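In defense of the drawer nobody sorts

My mother-in-law, Flurina Lüthi, owns a label maker. I mention this early so you understand the conditions under which I have lived for 19 years. Her flour says FLOUR. Her sugar says SUGAR. The cupboard in which the label maker is kept says LABELS, and I have never had the courage to ask whether that refers to the machine or to the rolls of tape, which have a shelf of their own.

I bring it up having just paid 450 francs for an afternoon with a home organizer. The gift was partly Flurina's idea and partly my husband's, and I was the one who received the bill. The organizer, a polite young man named Pirmin Brunner, stood in my kitchen and asked me what I wanted from the room. I said I wanted to cook in it. He wrote this down as though it were a symptom.

Tidiness has changed in my lifetime. It used to be a chore, like washing windows, and people did it badly and then had company over. At some point it was promoted to a branch of moral philosophy. Now a person with a messy closet is assumed to have a messy mind, and probably a complicated relationship with her father. Pirmin told me that the average household holds far more than 2,000 things it does not need. I asked who had gone in and checked. He said it was a known figure.

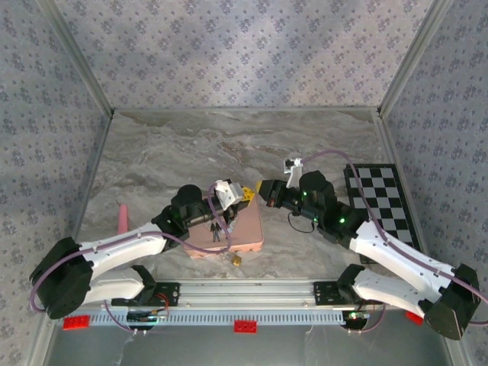 The trouble with the whole business is that it rests on the word "need," and the word can't hold the weight. I don't need the brass key in the hall bowl. It opened the cellar of an apartment we left before our daughter was born. I don't need four corkscrews either, but I remember clearly the picnic at which we had none, and I have been preparing for it ever since. An organizer looks at four corkscrews and sees three mistakes. I see a policy.

Then there is the matter of where the stuff goes. Pirmin had me put things into piles, and the largest pile was headed for the charity shop, where Balthasar Hofstetter has worked behind the counter for longer than I've lived in town. I carried in two bags and he looked at them the way a dentist looks at candy. Every February, he told me, people make their resolutions good, a month late, and the back room fills up to the light switch with fondue sets. So my clutter had not left the world. It had moved down the street and become Balthasar's. I bought back one of the corkscrews. He charged me full price.

I'm aware that there is a serious case on the other side. I have helped clear a house after a funeral, and I would not wish that on anyone's children. My uncle kept every newspaper from the year he retired onward, and by the end there was a path through the living room that you had to take sideways. If Pirmin had turned up at that door I would have kissed him. There are people whose belongings have the upper hand, and they deserve help, and quite possibly a dumpster.

But most of us aren't those people. Most of us have a drawer with string in it. We have a tin that came with cookies and went on to a second career holding buttons, and when the buttons moved out it was kept for the sake of being a good tin. I've had such a tin for 20 years. It has held stamps, fuses, a baby tooth, and for one tense winter the passports.

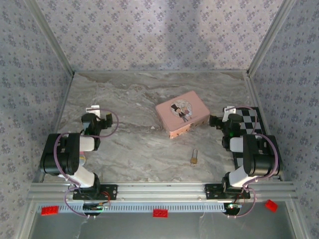

A tin with rounded corners, and plenty left to give.

Pirmin picked mine up, shook it, heard nothing, and asked what it was for. I said it was between jobs. He put it on the pile marked "decide later," where I noticed my husband's rowing machine had also been placed, in spirit, by means of a sticky note.

What bothers me most is the idea that a home ought to be finished. The photographs in the magazines all show one bowl, with lemons, and you can tell that whoever lives there has never had to look for a battery. A kitchen where people eat is always halfway through something. There is a school form under the fruit. There's a screw on the windowsill that fell out of some appliance, and it has to stay there until the appliance confesses.

Flurina came by after the organizer had gone, to inspect. She opened the drawers one after another and said they were much improved. Then she got to the last one, next to the stove, which I had held shut with my hip for most of the afternoon. It contains string, candle ends, a bicycle bell and the instructions for a toaster we gave away. She looked into it for a while. She took out the label maker, which she had brought in her handbag, and asked me what it should say.

I told her to leave it blank. She printed DRAWER.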